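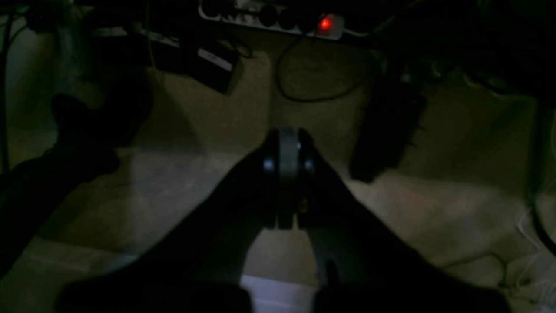 Progress report to Odukoya on the Bustar gripper kit, second period
Prepared by Piyumi Ranasinghe, 2 Nov 2021

The trial has used 400 of the planned grasp attempts since June, and I am still not ready to recommend the kit. Pliretel's sales sheet promises setup by one person in 40 minutes. Our first setup took most of a day, and the second was not much better.

The wrist camera does what we paid for in good light. In a dim room the fingers come out nearly black against whatever is behind them, and thin cables are hard to tell from shadows. Pliretel says a software update will fix this. We have heard that before, and I would like to see it run on our floor first.

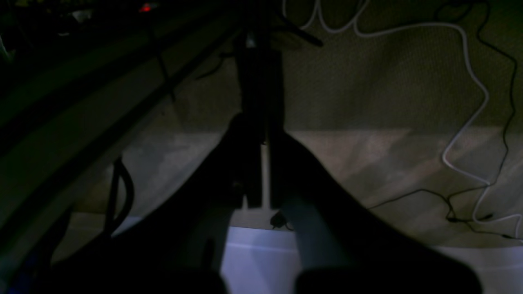
Wrist camera view in low light, with white and black cables crossing on the floor.

Spending stands at $1,402 against a budget of $1,489. The rest will not cover the extended support plan, and I would not buy it anyway. I ask that the decision on a second kit wait until Pliretel has repeated the low-light test with us present.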